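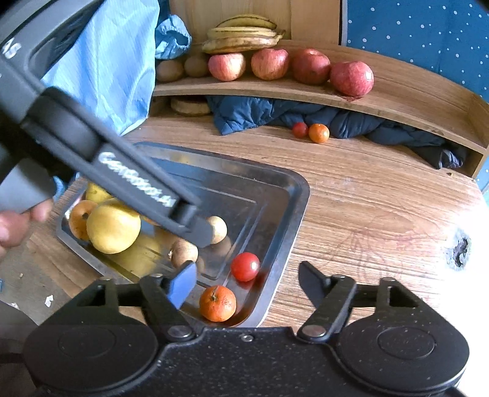
Why Do Cafeteria Trays Come Back Half Full?
Final report, Intro to Food Studies

13 shares · 40 comments

I picked this topic because I eat in the Lanness dining hall twice a day and I'm nosy. Every night I'd watch good food slide into the scrap bin and wonder who decided how much rice one person needs. So I spent most of May standing next to that bin with a kitchen scale and a notebook (yes, people stared).

My plan was simple. I weighed the leftovers from 100 dinners at Lanness, then did the same at Sarent, the smaller hall across campus where you serve yourself. I figured self-serve would be way worse — all those people piling up fries because they can! Nope. Lanness had more waste every single week, and most of it was side dishes. People told me they took the beans because the beans came with the plate.

Sarent had its own problem, and it was bread. So much bread! Somebody would grab two rolls, eat half of one and leave the rest next to a full glass of milk.

I also asked 40 students how hungry they were before they got in line. I messed this part up a little, since I asked some of them after they'd eaten, so I left those answers out of my chart.

If I did it again I'd add breakfast and get a better scale. Mine shut itself off whenever I got slow, and I lost a few plates that way — they're marked with a star in the table at the back.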